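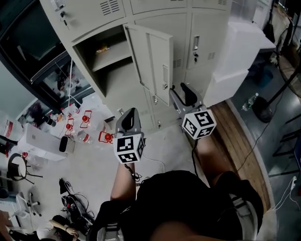
Both grippers up at the locker, middle door open, orange and yellow packet on the shelf.

Left hand keeps wandering in my two-gripper demos

Posted by Virna

Hi all! I'm recording locker demos with a pair of hand-held grippers (the kind with the white marker cubes) and I've got 128 so far. The right hand tracks fine, but the left one jumps whenever I reach toward the open door - sometimes for a few frames, sometimes for the whole reach. I've been at this since June and would love not to start over. Do I bin the bad ones or can they be saved?

Teuber
Check your wrist. I used to roll mine inward without noticing, and then the camera only got one marker at a steep angle. Keep at least one face of the cube pointed back at your head camera and slow down near the door. Short gaps you can fill in, I do it for anything under 9 frames. If the whole reach is gone I'd drop that demo. Also do the same start pose every time, it makes the bad ones so much easier to spot!

Irer
just record more. 100 clean ones beat what you have now

Rareck
What Teuber said, plus look at your lights. Bare metal doors can throw glare on the markers when they swing out. I moved one lamp and re-recorded 3 demos to compare before touching the rest - worth doing first.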